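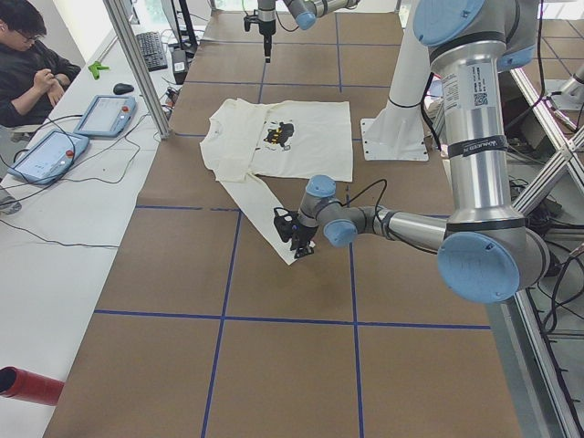 Visitor Routes in the Old Salt Town of Trirkico
Project report, Tourism and Heritage, second year

1. Introduction

Trirkico is a small town on the river Minitz. In the past it lived from the salt trade, and many buildings from that period are still standing: the weighing house, the customs gate, the salt stores and the chapel of the boatmen. Most visitors see only the weighing house. They come by bus, take a photo of the front and leave again for the castle at Brusurard. The aim of our project was to find out why this happens and to propose a walking route which keeps visitors in the town longer.

2. Method

We worked in the town during September. First we walked all the streets of the old quarter and noted every sign, bench, public toilet and place with a view of the river. After that we gave a short questionnaire to visitors at the bus stop and at the door of the weighing house. We received some 300 answers. A few were incomplete, but we kept them when the question about the length of the visit was filled in.

We also read the town guide which is sold at the Kuusk bookshop. It is a good book for the history of the salt tax, but its map is old and shows a footbridge that was removed.

3. Results

The most frequent answer to the question "Why did you not visit the salt stores?" was that people did not know they existed. The salt stores stand only 300 meters from the weighing house, but the street turns twice and there is no sign at the second turn. Several visitors told us that they had walked to this corner, saw a parking lot and went back.

The second reason was time. The tour buses stop in Trirkico for 60 minutes. This is enough for the weighing house and the stores, if one goes directly, but not for the chapel, which is on the other bank.

The interior of the weighing house was liked very much. People mentioned the big scale and the marks that merchants cut into the door posts. Many were disappointed that the upper floor is closed. From the river side you can look up at its painted ceiling through the windows, but in the afternoon the glass reflects the sun and there is little to see.
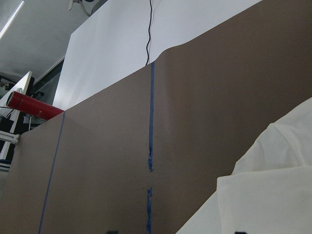
Figure 2. Brown paper with strips of blue tape.

4. Proposed route

We propose a loop which starts and ends at the bus stop. It goes through the customs gate first, then along the river to the salt stores, and reaches the weighing house last. In this direction the visitor has the river always on the left and needs only 3 new signs. The path along the river has no steps, so it is also suitable for strollers and wheelchairs, except after high water, when there is mud below the gate.

The chapel can be offered as an extra part for people who stay overnight. It opens only in the morning and the key is kept at the bakery. This should be written on the board at the bus stop.

5. Limits of the work

We asked our questions only in English and German. Families with small children often had no time to answer, and local people are missing from the questionnaire completely. We could not test the route in winter, when the stores close earlier and the river path has no lighting.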